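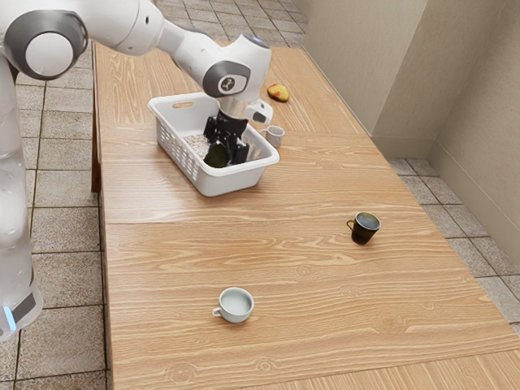
Kit escolar de conmemoración local Radside

Caja de actividades para aniversarios de fundación. Pueblos, comarcas, municipios. De infantil a bachillerato.
Ref. 1816. Edición revisada en mayo.

Disponible. Envío en 4 días laborables.

Qué es

Una caja para el centro que tiene encima el aniversario del pueblo y ningún material preparado. Cronología mural, fichas, cuaderno docente, piezas para montar una exposición pequeña en el pasillo o en la biblioteca. Se adapta a cualquier localidad: los textos van con huecos y el profesorado los rellena con fechas y nombres propios.

Probado primero en Naltilholm, para los actos de su carta fundacional (1.223). De allí salieron casi todas las correcciones de esta edición. Los planos mudos, por ejemplo, que antes eran demasiado pequeños para trabajar en grupo.

Contenido de la caja

Cronología mural en tramos, papel grueso, se escribe encima con lápiz o rotulador
Fichas de entrevista para abuelos y vecinos mayores
Planos mudos para marcar calles, molinos, iglesias, fábricas desaparecidas
Cuaderno docente con sesiones por etapas
Cartelas en blanco para objetos prestados
Modelo de carta a las familias
Modelo de recibo de préstamo (por duplicado, importante)
Sobres para fotografías antiguas

No incluye: rotuladores, cinta adhesiva, vitrinas. Las vitrinas se piden aparte, ver abajo.

Por etapas

Infantil y primer ciclo: calles, oficios, canciones. Sesiones cortas. Las fichas llevan mas dibujo que texto.

Primaria: cronología mural, entrevistas, plano antiguo y plano de hoy. Es la parte que más se usa.

Secundaria: lectura de documentos, escudo, padrones, prensa vieja. Trae una guía para pedir copias en el archivo municipal, con un modelo de solicitud.

Bachillerato: trabajo de investigación. Bibliografía orientativa y pautas para citar bien. No hay solucionario, lo preguntan mucho.

Medidas y materiales

Caja de cartón con asa. Cada tramo de la cronología mide 900 mm de largo y se une al siguiente por solapa. Fichas en blanco y negro, fotocopiables sin permiso dentro del centro. Cuaderno con espiral, se queda abierto en la mesa.

Idiomas: castellano. Fichas de entrevista también en inglés. La versión en catalán está en revisión, sin fecha todavia.

Complementos

Vitrina de sobremesa Lirnance. Desmontable, con cierre. Para medallas, programas de fiestas, documentos pequeños. No dejar al sol directo.

Paneles Lirnance, autoportantes, para pasillo. Se sirven sin imprimir. Si los quiere impresos, mandar archivos con el pedido, no después.

Banderolas con el escudo del municipio. Hace falta autorización del ayuntamiento por escrito. Sin eso no imprimimos.

Cuaderno Lukoševičius de tradición oral. Método para grabar y transcribir recuerdos de vecinos, con hoja de consentimiento. Muy recomendable si van a hacer entrevistas en serio.

Pedidos

Centros públicos: factura electrónica, indicar código de oficina contable. Concertados y privados: transferencia o tarjeta. Ayuntamientos y asociaciones culturales también pueden comprar, mismas condiciones.

Varios centros del mismo municipio: mejor un pedido único. Sale más barato el porte y llegan todas las cajas a la vez. Precio con descuento, pedir presupuesto.

Cambios y devoluciones: caja sin abrir, treinta días. Las banderolas y los paneles impresos no se devuelven. Si falta alguna pieza, escribir con la referencia y la mandamos suelta.

Preguntas rápidas

¿Sirve si el aniversario ya ha empezado? Sí. El cuaderno trae un calendario reducido de un trimestre.

¿Se puede reutilizar? Todo menos la cronología una vez escrita. Hay recambio, se vende suelto.

¿Y si no se sabe la fecha exacta de fundación? Pasa bastante. Hay una sesión entera sobre eso, página de primera mención documental.

¿Incluye visita o taller? No, sólo material.

Ficha actualizada: lunes, 27 de junio de 2022. Los pedidos para el inicio de curso se preparan por orden de entrada.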